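Why do things have holes in them?

I love holes. My brother says that is a silly thing to love because a hole is made of nothing, and you can't love nothing. But think about a colander for a minute. Take away the holes and you have a bowl. The holes are the whole point of it! (Sorry.)

So this page is all about small holes, the kind that come in rows and patterns, and the jobs they do. Once you start looking you will find them everywhere in your house. I was doing it all last October and it drove my family up the wall.

Job one: letting water out

Let's stay with the colander. When you tip a pan of pasta into it, the water is pulled down by gravity and slips out through the holes. The pasta is pulled down too, just as hard, but it is too big to fit. That's all sorting is, really. Small things go through and big things stay behind.

A sieve does the same job with much smaller holes. My gran, Gizella Nyitrai, has 24 sieves hanging in her kitchen in Plaltesdale (she used to bake for a shop called Csizmadia, and she never throws anything away). Some are for flour, some are for jam, and one is so fine that you have to hold it up to the window to see that it has any holes at all.

Now try something odd. Ask a grown-up for a very fine sieve and lower it gently, flat, onto a bowl of water. Sometimes the water doesn't come up through the holes straight away. Water likes to stick to itself, and at the surface it acts a bit like a stretchy skin. This is called surface tension. If a hole is tiny enough, the skin can stretch right across it. Give the sieve a poke and in comes the water.

Job two: letting air in and out

You need air to breathe, and so do lots of other things. Bread needs air moving around it or the crust goes soft. Wet socks need it or they stay wet and start to smell. Strawberries need it or they go furry, and I don't mean nice furry.

Have a look at the bottom of a strawberry punnet next time you're at the shops. There will be holes or slots in it. Strawberries are full of water, and some of that water is always escaping into the air as a gas called water vapour. In a sealed box it has nowhere to go, so it turns back into drops and sits on the fruit, and mould thinks it's Christmas. With holes, the damp air can drift away.
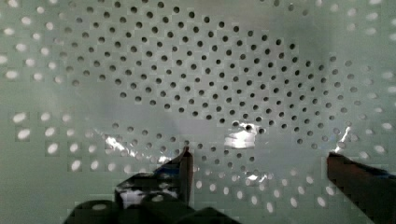

Job three: letting sound through

Find a radio, or a telephone, or an old doorbell. Somewhere on it you'll probably see a patch of little holes, and behind the patch is a loudspeaker. Sound is a wobble that travels through the air. If you put a solid lid over the speaker, the wobble has to push the whole lid about, and what comes out is all muffled, like somebody talking with a pillow over their face. Make holes in the lid and the wobble goes straight through, while your fingers and your toast crumbs stay out. (Most of your toast crumbs.)

Holes can also make a room quieter, which sounds like the exact opposite! The ceiling in our school hall at Arnwood is covered in them. When 70 children are shouting under it, some of the sound goes up into the holes and gets lost in the soft fluffy stuff behind. The air rubs against all those fibres and the wobble turns into a teeny bit of heat. Far too little to warm anyone up, I'm afraid.

Job four: letting light through

If you hold a sheet with holes in it up against a lamp, the holes look bright. Put the same sheet against a dark cupboard and they look black. The holes haven't changed at all. What you are seeing is whatever happens to be behind them, and that is a good thing to remember about holes in general. They don't have a colour of their own. They borrow one.

Job five: saving stuff

A shelf with holes weighs less than a shelf without, and it can still be strong enough for your books if the holes are put in the right places. Round holes are good for this. A hole with sharp corners is a place where a crack can get started, but round a curve the pulling and pushing gets shared out more smoothly. Aeroplane windows have rounded corners for just this reason.

So how do you make 2000 holes?

Not one at a time with a drill, unless you have a very long weekend. I asked Lajos Orbán, who works at a metal workshop called Kovalier, and he told me they use a punch. It's a hard steel peg that slams down through a flat sheet and into a matching hole underneath, and out drops a little disc. Their machine has a whole row of pegs side by side. The sheet shuffles forward, bang, shuffles forward, bang. He let me keep a jar of the discs!

Plastic things are often done another way. Hot runny plastic is squirted into a mould with pegs already sticking up inside it. The plastic flows around the pegs, and when it has cooled and come out there are holes where the pegs used to be.

Lajos also showed me why so many patterns have their rows shifted sideways, so that each hole sits next to a gap in the row above. You can try it with coins. Put down a row of 8 pennies, then fit the next row into the dips of the first. They snuggle up much closer than they do in straight lines, and you can fit more on the table.

Things to find at home

See if you can hunt down a hole that lets out water, a hole that lets out sound, and a hole that lets out steam. Look for square ones too, they're harder. And if you find one and you can't work out what it's for, draw it and ask somebody. I still don't know why my pen lid has a hole in the top of my drawing of it but my brother's doesn't. I think he forgot to put it in.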